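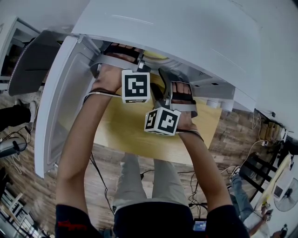

The free area of an opening is the total area through which air can pass, and it is smaller than the area of the hole in the wall. Every calculation in this unit depends on keeping the two apart. Gross area is width multiplied by height, measured inside the frame. Free area is what remains after the bars, blades, mesh and frame edges have been taken away. A slotted strip such as the grey one along the lower underside of the white appliance is the same problem at small scale: the length of the strip says little until the slots are measured. Manufacturers of wall grilles normally state free area in square millimetres or as a percentage of gross area. Where only the percentage is given, check which gross area it refers to, as some catalogues use the overall size of the face plate.

Unit 4. Natural ventilation: openings, pressure and flow
Course notes prepared by Svyatoslav Bondarchuk
Revised August 18, 2023

These notes replace the earlier handout for Unit 4. The worked examples now use the Grevstead house in place of the Darham workshop. Section 4.5 is new. Symbols follow the list issued with Unit 1.

4.1 Types of area

Three areas are in common use.

Gross area, Ag. The area of the opening in the wall or frame.

Free area, Af. The sum of the clear gaps, measured at right angles to the direction of flow at the narrowest point. For sloping blades the gap is measured between blades and not vertically on the face. Measuring on the face is the most frequent error in submitted work and always gives a result that is too large.

Effective area, Ae. The free area multiplied by a discharge coefficient Cd. Some texts divide the result by the coefficient of a sharp-edged hole so that openings of different kinds can be compared directly. In this course effective area means Cd multiplied by Af and nothing else.

For a plain opening with sharp edges, use Cd = 0.6. Deep or closely spaced blades have a lower value, and the figure should be taken from test data for the product. Insect mesh lowers both the free area and the coefficient. If mesh is fitted behind a grille that was tested without it, the published value no longer applies to the combination.

Example 1. A Grurkico wall grille has a clear frame of 400 mm by 60 mm. The data sheet gives the free area as 69 per cent of this.

Ag = 0.400 x 0.060 = 0.0240 m2
Af = 0.69 x 0.0240 = 0.01656 m2
Cd x Af = 0.6 x 0.01656 = 0.00994 m2

The same grille is used in all the examples that follow.

4.2 Flow through a single opening

The volume flow rate through an opening with a known pressure difference across it is

Q = Cd x Af x square root of (2 x dp / rho)

where Q is in m3/s, dp is the pressure difference in Pa and rho is the density of the air in kg/m3. The density should be that of the air passing through the opening. At the temperatures met in dwellings a mean of the indoor and outdoor values is accurate enough, and a mean value is used below.

Flow varies with the square root of pressure. To double the flow through a given grille the pressure difference must rise by a factor of four. Flow varies directly with free area, so a change in the size of the opening has a greater effect than the same proportional change in pressure.

The relation holds for openings in which the flow is turbulent. It does not hold for long, narrow cracks, where the flow may be partly laminar and the exponent rises from 0.5 towards 1. An exponent of 0.65 is often assumed for general leakage through the building fabric. Leakage is treated in Unit 6 and is ignored here.

4.3 Pressure due to temperature difference

Warm air is less dense than cold air. Where a heated space is connected to outside at two heights, the columns of air inside and outside have different weights, and the difference appears as pressure across the two openings.

dp = (rho outside - rho inside) x g x h

The height h is measured between the centres of the two openings. It is not the height of the room, nor the height of the upper opening above ground. The density of dry air at normal atmospheric pressure may be taken as 353 divided by the absolute temperature in kelvin.

Example 2. The stairwell of the Grevstead house is at 20 C and the outside air is at 3 C, a difference of 17 K. The centres of the lower and upper grilles are 5 m apart.

rho outside = 353 / 276 = 1.279 kg/m3
rho inside = 353 / 293 = 1.205 kg/m3
Difference, before rounding = 0.0742 kg/m3
dp = 0.0742 x 9.81 x 5 = 3.64 Pa

Keep at least four figures in the densities until the subtraction has been done. The two values are close together, and early rounding can alter the answer by several per cent.

This is the total pressure available to drive flow in through the lower grille and out through the upper one. It is shared between them. Applying the full 3.64 Pa to each grille is wrong and will be marked as an error of method.
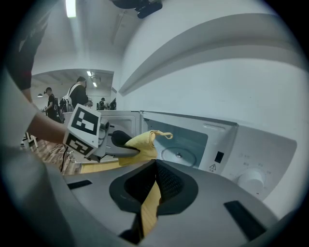
4.4 Two openings in series

Air entering at the bottom must leave at the top, so the flow through both grilles is equal if the small change in density is ignored. The two areas combine as

1 / A squared = 1 / A1 squared + 1 / A2 squared

where A is the equivalent single free area. The total pressure is then applied to A.

Example 3. Both openings are fitted with the grille from Example 1.

A = 0.01656 / square root of 2 = 0.01171 m2
Mean rho = 1.24 kg/m3
Q = 0.6 x 0.01171 x square root of (2 x 3.64 / 1.24)
Q = 0.00703 x 2.423 = 0.0170 m3/s, or 17.0 litres per second

Each grille takes half the pressure, 1.82 Pa. The neutral level, at which inside and outside pressures are equal, lies halfway between the two.

Example 4. The lower opening is now doubled by fitting a second grille at the same height. The upper opening is unchanged.

A1 = 0.03312 m2
A2 = 0.01656 m2
A = 0.01481 m2
Q = 0.6 x 0.01481 x 2.423 = 0.0215 m3/s, or 21.5 litres per second

Doubling one opening has raised the flow by 26 per cent. The upper grille, being the smaller, now takes four fifths of the pressure. The neutral level has moved down to 1.0 m above the centre of the lower pair. However large the lower opening is made, the flow cannot exceed the value for the upper grille acting alone under the full 3.64 Pa. Students should work out this limit for themselves and compare it with the answers to Examples 3 and 4.

The position of the neutral level matters when further openings are added. A vent placed above it will carry air outwards in still conditions, and a vent placed below it will carry air inwards. A bedroom vent added close to the neutral level will carry very little in either direction, whatever its free area.

4.5 Wind and temperature acting together

Wind pressure on a face of a building is

pw = 0.5 x Cp x rho x v squared

where v is the reference wind speed, usually taken at roof height, and Cp is the pressure coefficient for that face. Cp is positive on the windward side and normally negative on the leeward side and at the eaves. Tables of Cp for simple rectangular buildings are in Appendix B. They apply to exposed sites only.

Pressures from the two causes are added. Flows are not added. If the wind and the temperature difference act in the same direction through the same pair of openings, add the pressure differences first and then calculate the flow once. Where they oppose each other, the smaller is subtracted from the larger and the sign of the result gives the direction of flow. There is a wind speed at which the two cancel and the calculated flow is zero. In practice gusts prevent the flow from stopping altogether, but the mean rate can be low for long periods on a sheltered site.

The Van Wyk method, given in the reading for this unit, combines the two flows by taking the square root of the sum of their squares. For a single pair of openings with both effects in the same direction it gives the same result as adding the pressures. It cannot deal with opposing effects and should not be used for them.

4.6 Measurement on site

Calculated free area should be checked wherever the grille can be reached. The procedure is as follows.

Measure the clear frame size inside the edges, in two directions, to the nearest millimetre.
Measure the gap between blades at both ends and at the centre. Blades that have been painted are often closer together at the ends.
Record any mesh, filter or adjustable shutter, and the position in which the shutter was found.
Look through the opening for blockage in the depth of the wall. Cavity walls without a sleeve commonly have mortar or insulation across part of the duct.
Record the distance to the nearest object on either side of the grille.

The last item is often left off. Furniture standing close to a grille adds a second restriction in series with the first, and the method of 4.4 can be used to estimate its effect. Take the area of the gap round the edge of the object as A2.

4.7 Exercises

1. Repeat Example 3 for an outside temperature of 12 C. State the percentage fall in flow.

2. The upper grille in Example 3 is found to be blocked over half its free area. Find the flow and the new neutral level.

3. Find the leeward suction, in Pa, that would double the flow in Example 3 if applied at the upper grille only, with no wind pressure at the lower one.

4. The Darham workshop has one opening at floor level and none above it. Explain why the method of 4.4 cannot be applied, and list the further information needed before any flow could be estimated.

Answers to exercises 1 to 3 should show densities, pressures and areas on separate lines, with units. Written work for this unit is handed in with that for Unit 5.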